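Section 6: Setting up your Jugah bread proofer

Welcome to the fun part! Once the Jugah is on the counter and warm, you can raise dough on the coldest November morning, and your loaves will thank you for it.

Before you start
Wipe the tray with a damp cloth and let it dry. Keep 6 inches of clear space behind the vent.

1. Slide the rack into the lower slots until it clicks.
2. Pour 217 ml of cool tap water into the tray (the fill line is on the inside wall).
3. Set the tray under the rack and close the door.
4. Plug in the cord, then hold the power button until the display lights up.
5. Choose a program. P1 is for everyday white dough, P2 is for rye and whole wheat, and P3 is the slow overnight rise - my favorite!

Note: The rack holds up to 2000 g of dough. Big batches rise better when you split them between two bowls.

CAUTION: Never run the proofer with a dry tray. Unplug it before you refill.

Let the first warm-up run all the way through with nothing on the rack. A light smell is normal and clears after one cycle.

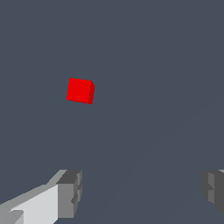

Can I open the door while the dough is rising?
Quick peeks are fine. The heater catches up in a few minutes, so just add a little time at the end if you looked in more than once.

6. When the chime sounds, press the dough gently with a floured finger. If the dent fills back slowly, it's ready to bake. If it springs right back, give it another 15 minutes and test again.
7. Turn off the power, let the tray cool, and empty it into the sink.

Spare trays and racks are sold by Kevance under part number 1770. Guide text by Tomomi Kobori, revised 1 March 2024.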